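Search stories, authors, issues

The Water at Stomness

By Manikandan Fernandes
26 April 2021
Reading time: 6 minutes

My aunt Kartha believed in the water. She believed in it the way other people believe in the weather forecast, which is to say she complained about it and planned her whole day around it.

It came from a spring behind the old chapel at Stomness, and a man in a green hat sold it at the gate for six dollars a bottle. The spring was free. You could walk past the man, go down the steps and fill a jar. People paid him anyway. He told them the water had to be drawn before sunrise by someone who hadn't spoken yet that day, and who wants to get up that early and keep quiet?

I was sent to fetch her home. My mother put it as a favor. "You're good at arguing," she said. "Go and argue." So I took the bus out of Drarport with one change of clothes and a folder of things I had printed about minerals.

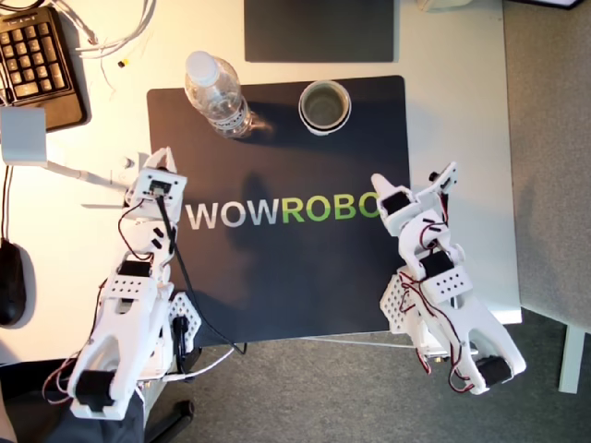
The bus let me off at the bottom of the hill. There was a bench, a shelter with no glass in it, and a board listing what the spring was good for. Knees came first. After knees came sleep, grief, bad luck with money and dogs that wouldn't settle. I read it twice. I have never trusted anything that cures both a knee and a dog.

Kartha was waiting at the house with the door open. She had lost weight and cut her hair, and she looked well, which annoyed me.

"You've come to tell me it's just water," she said.

"It is just water."

"Well, sit down. You've told me."

She gave me soup. She had been there since November, in two rooms rented from a widow who didn't drink the water herself and said so to everyone. "I've got a tap," the widow told me on the stairs. I liked her right away.

After the soup my aunt set out the evening dose. There was a rule for it, of course. You couldn't pour your own. Someone else had to pour for you, slowly, and you had to hold the cup still and think of a thing you wanted put right. I asked what happened if you lived alone. She said that was why people moved to Stomness.

"So it's a dating service," I said.

"Pour," said my aunt.

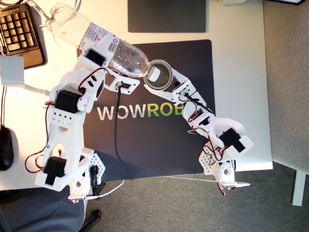 Bottle and cup, nearly touching.

I poured. I'll admit I did it badly, too fast at the start, and she moved the cup along under me without looking, as if she'd had practice with clumsy people. She had. I counted up later how many of her friends in the village were over eighty, and how many of them had hands that shook.

She shut her eyes and drank. I watched her face for signs of anything. It looked like the face of a woman drinking water.

"What did you think of?" I asked.

"You're not supposed to ask."

"Who says?"

"The man in the hat."

I opened my folder. I had a page on calcium and a page on a village called Rovthorpe, where the same kind of spring had been tested and found to be runoff from a golf course. I read it out loud. She listened to the whole thing with her chin on her hand. When I was done she asked whether the people at Rovthorpe had felt better.

"That isn't the point."

"Did the test ask them?"

It hadn't. I went through the page again to be sure, and then I put it back in the folder and said that feeling better was easy, I could make a person feel better with a sugar cube and a firm voice. She said that in that case she wondered why I didn't do it more often.

I slept on the widow's couch. At some terrible hour I woke up and heard feet on the road, a good many feet, and no talking. I went to the window. They were going down to the chapel in the dark, in coats and slippers, holding each other by the sleeve where the road got steep. My aunt was near the front. She had the arm of a very old man and was steering him around the holes. The man in the green hat was not among them. I suppose he was asleep. He could afford to be.

So that was who drew it. They filled his crates for him, and at the gate he sold it to the tourists, and out of every six dollars he gave the village nothing. I worked this out standing there in my socks, and I was furious, and I was also pleased, because at last I had something better than calcium.

I laid it in front of her at breakfast. She buttered her toast all the way to the corners.

"He has the van," she said. "He drives Mr. Pell to the clinic. He drove me, in the winter."

"What clinic?"

She ate some toast.

"What clinic, Kartha?"

"A regular clinic," she said. "With doctors. What did you think I was doing, soaking it out?" She had been going every week for seven weeks, it seemed, and had told my mother none of it, and the pills were in the cupboard behind the flour. She took one while I looked at her. She took it with water. 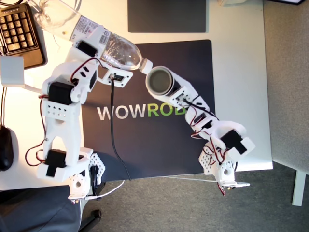
I called my mother from the shelter at the bottom of the hill, where the signal was. I told her I needed another day. She asked whether I was winning.

"She's thinking it over," I said.

There was a long pause on the line. My mother has known me all my life and doesn't believe much of what I tell her.

"Is the water any good?" she said.

I told her I hadn't tried it. Then I walked back up. The man in the hat was putting out his crates, and he asked me if I had bad knees. I said my knees were fine. He looked at them for a while, as though he had heard that before, and I went past him and down the steps to see what the spring looked like in daylight. It was a pipe in a wall. There was a line of people at it, and an old woman at the end held out her jar to me and waited.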